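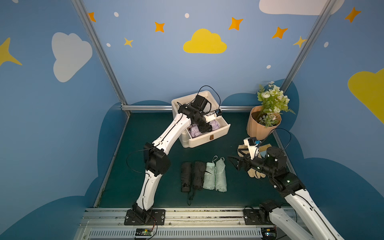
Wurodlow Coast Path and Ferry Link
Progress report to the Wonar Travel Fund
27 October 2025
Prepared by Joris Schouten, route manager

1. Period covered

This report covers the work done since the March report. It follows the headings in the grant letter. Spending is in the separate sheet sent with it.

2. Route

The walking route from Wurodlow harbor to Cai is now open to visitors over its full length. The last section to open was the one behind the salt works, where the landowner asked for the path to be moved inland of the drainage ditch. The new line is slightly longer and has one more gate. It floods less often than the old one, which was under water at most spring tides.

Signs are in place at all road crossings. The sign at the Cai landing faces the wrong way for people coming off the boat and will be turned before the winter break. Two benches were left out of the contract by mistake and have been ordered separately.

The overnight stop at Tinus has 80 beds, as planned. The drying room is in use. The kitchen is open to guests but the second stove has not been connected.

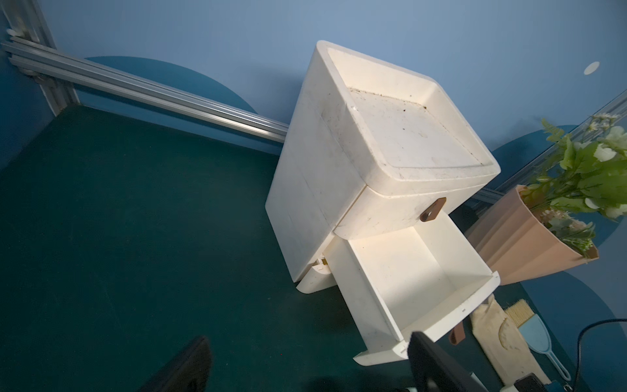
Hot water at Tinus was unreliable through the early part of the season. The supplier replaced the control unit and there have been no further complaints. We have asked for the warranty to run from the date of the replacement.

3. Ferry

The boat carries up to 120 passengers and makes 3 return trips a day in season. The first departure was moved back by half an hour so that people arriving on the morning bus could make the connection. This worked for the bus passengers but left walkers staying at Cai with a late start - several wrote to us about it. Junhao Cao, who handles the timetable, is looking at an earlier boat from the Cai side only.

Sailings were canceled on days of strong westerly wind. Ticket holders were offered a refund or a seat on the replacement bus. The bus stop at Wurodlow is a long walk from the pier with luggage, and we would like to move it closer next year. The harbor office has agreed in principle.

4. Visitors

We sold 2204 combined tickets (ferry, path map and one night at Tinus). Day visitors who bought only a ferry ticket are not included in that figure.

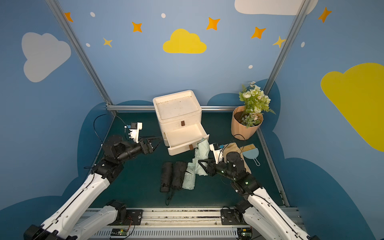

Most combined tickets were bought online. Sales at the pier kiosk were slow, partly due to the card reader losing its signal in wet weather. A wired reader is on order.

5. Changes to the plan

We ask for approval to move the unspent part of the printing budget to path repair. The steps down to the Cai landing have worn faster than expected and need stone edging.

6. Next period

- Turn the sign at Cai and install the two benches
- Connect the second stove at Tinus
- Publish the new ferry timetable
- Agree the bus stop move in writing with the harbor office

The next report will follow after the winter break.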